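How to write a back-cover blurb for a historical or biographical novel

A blurb has one job, to get a browsing reader to open the book. It does that in a small space. Most printers' templates leave room for between 120 and 180 words once the barcode and the price are in place, so work to that from the start.

Before you begin

You will need a finished draft of the novel, a notebook and an hour without the manuscript in front of you. Write from memory first. What you remember without looking is usually what belongs on the cover.

Step 1. Name one person

Pick the character whose trouble drives the book and put them in the first sentence. Give a first name, an age or a position in life, and where they are. "Flallaseck, the winter of the long strike. Ada keeps house for a mine owner she has never met." A second named character can come in later. A third is nearly always too many.

Step 2. Say what they want and what stands in the way

Use plain verbs. She wants to leave, he wants the farm back, they mean to marry. Then put the obstacle straight after it. If you can't find the obstacle, look at the last page of your second chapter, where it often turns up.

Step 3. Stop before the middle

Give away nothing past the first third of the book. In my own novel Cukport, which runs to 63 chapters, the blurb ends at chapter 16. My first version went as far as the fire, and two early readers told me they no longer felt they had to read up to it.
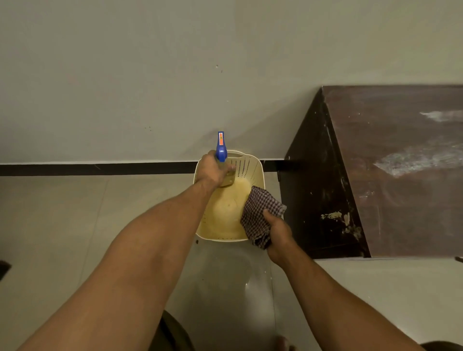 A spray bottle and a checked cloth.

Step 4. Place the period once

One date, one event or one object will do. If the cover shows a steamship and the first line mentions the telegraph office, the reader knows the century. Don't add "in a time of great change". It fits every period and so tells the reader nothing.

Step 5. Take care with real lives

If your main character really lived, keep to what can be checked, or make it clear that this is a novel. The words "a novel" on the front cover are enough for most readers. Avoid "the true story of" unless you are ready to answer letters.

Step 6. Cut

Read it aloud and strike out:

Adjectives in pairs (keep the second)
Rhetorical questions
"Little does she know"
Any place name the reader can't yet care about

My first draft for Limesent, a much shorter book, lost 26 words at this stage and I missed none of them.

A before and after

Before: "Mikkelsen is a brave and stubborn ship's carpenter who has always dreamed of something more, but will he find it when fate takes him to a distant and forbidding shore?"

After: "Mikkelsen has built ships for other men since he was twelve. When the yard closes he steals the last one."

The second version is shorter, and it has an event in it.

Step 7. Leave it, then check it

Put the blurb away for a few days. When you come back, check the spelling of every name against the manuscript, then ask someone who hasn't read the book to tell you what it is about. If they get the genre wrong, go back to Step 4. If they can't say who it is about, go back to Step 1.

Ernő Bodnár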